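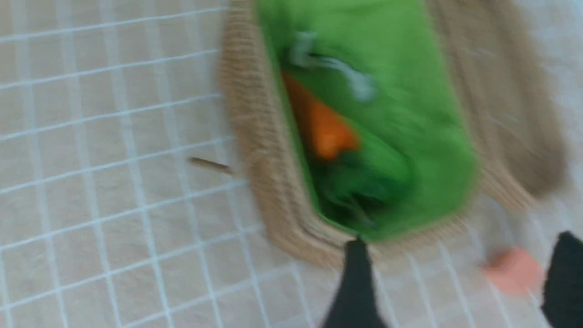
NOTICE TO RESIDENTS OF RURKIER
Aug 19, 2024

The Office of the Harbor has completed its review of the evening bell. The bell was last rung in January by Mr. Zulkifli Nair, who retired the same night and took the rope home with him. The Office wrote to him twice. He replied once, on the back of a tide table, that the rope was his and the bell was ours.

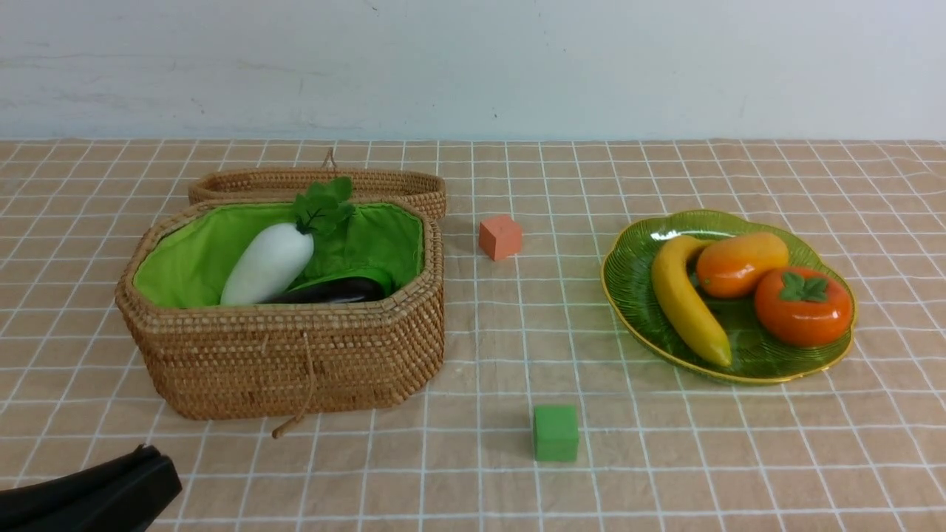 Residents of the lower streets then reported hearing the bell at the usual hour. Inspector Yoga Sopacua was sent up the tower on 10 evenings. Her report states that the bell did not move. It also states that she heard it, and that on the last evening she went home to supper when it stopped, as she had done when she was a child.

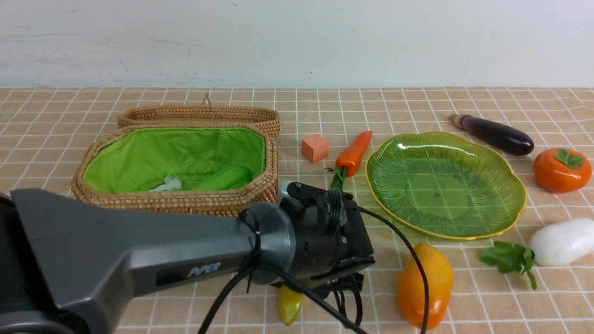
Grid-patterned cloth, with mango.

Mr. Aiman Latuheru of Stastel Street has asked whether the Office intends to charge for a bell it does not ring. The fee remains 100 per household and is due as before. Mr. Latuheru has paid, under protest, and has asked that the bell be a little louder on his side of the hill. 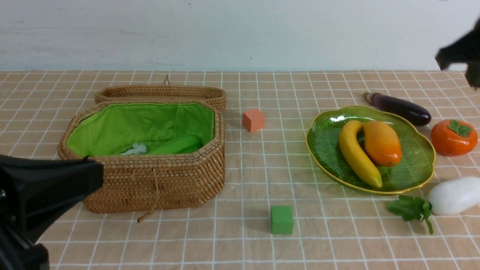
Woven basket, open, with green lining.

The Office called on Mr. Nair last week. He was seated at his kitchen window with the rope across his knees. At the usual hour he gave it a short pull, and then another. The Office waited until he had finished, thanked him, and has entered his name again on the list of staff.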